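2018-08-12, block notebook, Bae workshop

Good day on the peach blocks. I want to get all of it down before I forget which one had which thread in it, because I already mixed up two of them at lunch and had to go by the knots. 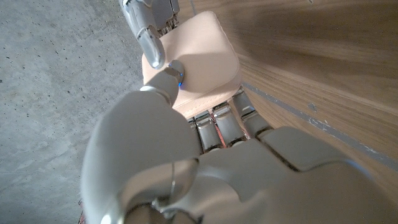 The peach is the right color! I was nervous about it. On the swatch card it looked like a bandage and I nearly ordered the gray again. On a finished block it's much warmer, and it changes a lot with the light: very pale on top when the lamp is on it, properly tan down toward the bottom edge. I think that helps the shape. You read the rounded corners right away, where on the gray ones everything went flat unless you picked them up.

So, the state of things. The cover stock is Drorden lot 3763, same lot for the whole batch, and there is enough left on the roll for the next one too if I'm careful how I lay out the pattern. I cut 17 covers in one go this morning. Cutting them all first was a big improvement on what I did in March (cut one, sew one, cut one, sew one, every one a slightly different size). They stack up evenly now and the notches line up.

**Corners**

Used the bigger radius template. I'd been resisting it because I liked the crisp look of the small one, but the cover bunches at a tight corner and then you get that little puckered ear that never lies down. With the big radius it goes around smoothly and there's nothing to trim afterward. I ran my thumb over every corner on the finished ones and only found one lump, and that was a bit of filling I hadn't tucked in. Opened it, pushed the bit back, closed it again, lump gone.

Note for whoever cuts next: the big template has a dab of green paint on the back. The small one has nothing on it. Please don't paint the small one green.

**Seam**

The seam now runs along the lower edge. This is the change I'm happiest with. With the seam up the middle of the side, the block always looked as if it had been in an accident and been patched, however neat the stitching was. Down low it almost disappears, you see a thin line of small marks and that's all. It also keeps the broad faces completely clear, which is what we wanted in the first place.

It's slower to sew, I'll admit. You have to turn the block over more often and there's less to hold on to. I found it goes best with the block standing on its short end between my knees and the needle coming toward me. By the last few I had a nice rhythm going.

Thread is the Brasard, the tan one. I tried the off-white on the first block and it jumped out at me from across the room. The tan sinks into the cover. It's also less fuzzy - I don't know if that's the dye or just a better spool - and it didn't fray once. Stitch length 3 on the machine for the long run, then by hand to close up. I tried to match the hand stitches to the machine ones and I'm getting closer. They're a hair longer, and they lean.

**Filling**

Nothing new in the filling itself, same sheets as before. What's new is that I left them flat under a board overnight before cutting and they behaved so much better. No curl at the ends. The blocks come out with flat faces and just a little give when you squeeze them, and the give is even all over. Last time you could find the soft end with your eyes shut.

I'd still like to try a slightly firmer core. Will do one or two from scraps before touching the good sheets.

**Glue**

Dostik on the inside flap only. I know we talked about running it the whole way around, and I did try that on a spare, and it made the edge stiff and crackly when pressed. Flap only is plenty. A thin line, spread with the edge of a card, then wait until it's tacky before folding. I was impatient on the second block and it slid, so there's a flap in there sitting crooked. You can't see it from outside. I can feel it, though, and I've put that one in the spares box.

Wipe the nozzle! It was glued shut again when I got to it and I lost a good while poking at it with a pin.

**Looking them over**

By the end of the afternoon 9 were closed up and finished. The rest of the covers are in the flat drawer with the notches all facing the same way, thread and needle in the tin next to them.

I looked at them on the wooden top for a long time, partly admiring, partly checking. Peach on light wood is quiet, they're close enough in tone that the shadow does most of the work of showing you the edge. Against the concrete floor they stand out far more. If we want to spot a missing one quickly, the floor wins easily, but please don't leave them down there. The floor is all little dark pits and specks and I'm sure there's grit in every one of them. I dropped a cover and it took ages with the tape to get it clean.

Tried turning one over and over in the hand, tilting it, setting it down on each face. It sits well on all of them. On the seam side I was expecting a wobble and there isn't one, or so little that I had to press a corner to find it. Very pleased with that!

**Still bothering me**

- The hand-closed end of the seam. Always the last inch. The knot makes a tiny bump unless I bury it, and when I bury it I'm scared it'll pull through. Try a double pass and no knot.
- The cover has a direction. If you stroke it one way it's a touch lighter. I had most of them cut the same way but not all, and side by side it shows. Chalk an arrow on the back before cutting.
- Pattern piece for the short end is worn down on one side from tracing. Make a fresh one from the thick card.
- Bobbin ran out in the middle of a long run, twice. Wind several before starting.

**Next**

Finish the covers in the drawer. Then the two test cores from scraps, in the peach so the comparison is fair. If the firmer one feels good I'd like to do the whole next batch that way, same radius, same low seam.

Need more tan Brasard before then. There's less on the spool than it looks, the cardboard middle is enormous. Dostik tube is fine for now. Lamp over the bench needs its screw tightened, it sank slowly all afternoon and I kept shoving it back up with my elbow.

Off-white thread is back on the top shelf, free to anyone who wants it.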